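5. Recording trials for the replanning comparison

This section covers the tabletop recordings used to compare the two replanning methods, fixed interval and on contact. It assumes you have finished the camera calibration in section 4 and that Evon, the logging program, is running on the lab computer. Read section 3 first if you have not worked near the arm before.

CAUTION: Keep the emergency stop within reach for the whole trial. Do not put your hands over the table while the arm has power and a plan is loaded.

5.1 Before the first trial

1. Start Evon and choose the task list "kitchen, long".
2. Place the toy kitchen items by hand. Positions do not need to match the last trial, but no item may cover a mounting hole, which the calibration check uses.
3. Check the cables along the arm. They need enough slack to follow the wrist over the whole table.
4. Type the operator's name and the method. Spell the method the same way each time, or the summary script will treat it as a new one.

5.2 Reference views

Compare your live overhead view with these before you press Record.
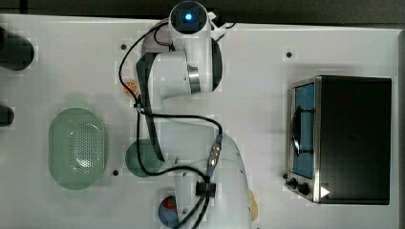
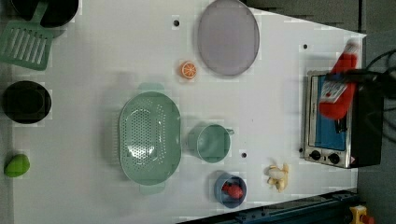
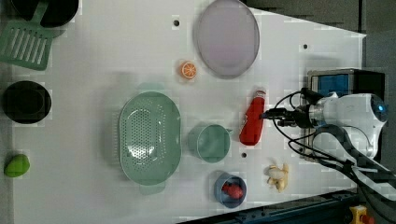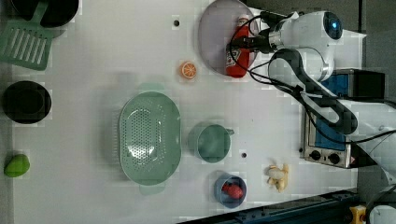 5. Press Record, wait for the green bar, then press Run.
6. Let the trial go until the program stops it. The limit is 2000 control steps. If the arm stalls before then, leave it alone. A stall is a result and is scored as one.
7. If you have to use the emergency stop, mark the trial "halted" and write one line saying what happened. Do not delete it.
8. Clear the table and repeat from step 2.

Note: Switch methods after every 4 trials. Kwabena Asante ran the first set in two long blocks, and by the second block the room light had changed enough to affect the object detector. Those trials are kept in the archive but left out of the results.

5.3 Scoring

Each trial is scored by 2 people working apart. Score only from the overhead video. A placement counts when the item is at rest in the target and the gripper has let go. An item that touches the target and rolls out scores zero. Where the scores differ, Baiba Luik makes the final call.

The current set holds 2867 trials. Replanning on contact finished more of the long tasks than replanning at a fixed interval, and most of the gain came from retries after a failed grasp. On short tasks we saw no clear difference. Ama Nartey's notes on the failed grasps are stored with the score sheets.

Note: Scores entered before the January update use the old task names. Run the rename tool once on each old folder before you add new trials to it.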